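Print this page | E-mail this page

Wurnport Community Help > Technology > Events and visits

Open day with a robot arm: which camera view should go on the public screen?

Asked in August. 3 answers.

We are opening our workshop to the public for one afternoon and the main item is a single arm doing kitchen tasks at a counter: picking up a small object, placing it on a plate, moving a cup. There is one fixed camera on the counter and a small camera at the wrist. I have one projector and one input. The visitors will mostly be families and a few people from local firms.

My plan was to put the wrist camera on the projector, on the grounds that visitors can already see the arm through the barrier and the wrist view gives them something they can't get by looking. A typical frame from it:
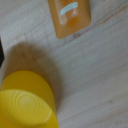 The stream runs at low resolution to keep the delay down. I can raise it, but the delay on our network then becomes noticeable, and people will be comparing the screen with the real arm two meters away. I measured 8 frames of lag at the present setting and would prefer not to go above that.

Questions:

1. Wrist view, fixed view, or switch between them?
2. How long should one run of the demonstration be?
3. Does anyone have wording for the sign on the barrier?

We have the Hakis controller with the Vosis viewer, if that makes a difference. Budget for extra hardware is zero.

Print | E-mail

Answer 1 (marked as accepted)

Use the fixed view as the main picture. I ran the screen at the Derese open day and started with the wrist view for the same reasons you give. Visitors did not know what they were looking at. Close objects fill the picture, the background moves whenever the arm moves, and there is no fixed reference. Most people looked at the screen once and went back to the arm.

The fixed view has the opposite property. A person standing in the third row, who cannot see the counter at all, can follow the task from start to end. The plate, the bowl, the rack and the gripper are all in one picture and none of it needs explaining.
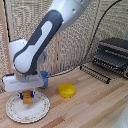 Tan object held over the plate, counter camera.

Settings that worked for us in Vosis:

- Main window full screen, overlays off. Joint angles mean nothing to visitors and the numbers draw the eye.
- Exposure locked before the doors open. With automatic exposure the picture changes each time the white arm housing comes across the middle.
- Stream timeout raised from 1000 to 2000 ms. At 1000 ours dropped to a blank window twice when the guest wireless filled up.
- If the controller and the viewer are on the same switch, keep the projector machine on it too. Do not use wireless for any part of this.
- The viewer listens on port 1323 by default. Check that the site firewall does not block it. Ours did, and we found that out with visitors in the room.

On run length, keep it short. One object, one placement, arm back to rest, then a pause long enough for the group to change over. We tried a full table clearing and people left in the middle of it.

Mark the rest position of each object on a drawing kept at the operator's seat, not on the counter. Tape on the counter gets picked up by the gripper pads sooner or later. 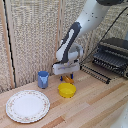

Wurnport Workshop Club, Robotics Section: answers on this page are checked by section members

For the approach, slow the last part of the descent. Visitors want to see the fingers line up with the object before they close, and at normal speed that stage is over before anyone has pointed at it. We cut the speed by half from hover height down and left everything else alone. The total run got a little longer and we received far fewer requests to do it again.

Sign wording: "The arm can move at any time. Please stay behind the barrier." Two sentences, large type. Leave the technical description for a separate sheet.

Ikechukwu Tijani

Answer 2

Agree on the fixed view for the main screen, but I would not discard the wrist view. Put it on a laptop at the side of the barrier, at table height, with a stool. Children will find it. The people from firms will also end up there, as it is the view that raises useful questions: how the object is located, what happens when it is partly out of view, whether the finger hides the target.

Two practical points. First, choose the objects for contrast in the wrist camera and test them on every surface you intend to use. See-through items are the difficult ones. Highlights and stripes on a curved side can look very different after a small change of angle, and on a white cloth the edge is easier to read than on pale wood.
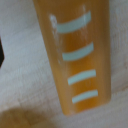
Second, run the test at the hour of the event with the same lights on. We set ours up in the evening, and by two in the afternoon the sun from the roof windows had changed every threshold we had tuned. We ended up closing the blinds and starting over with people waiting.

I don't agree with the half speed suggestion for every run. Do one slow run per group and then one at normal speed. If visitors only see the slow one they go home thinking that is the limit of the machine.

Also assign one person to the stop button who has no other job. The person talking should not be the person on the button.

Answer 3

we just used a phone on a tripod plugged into the projector and it was fine

Was this page useful? Yes / No

Print this page | E-mail this page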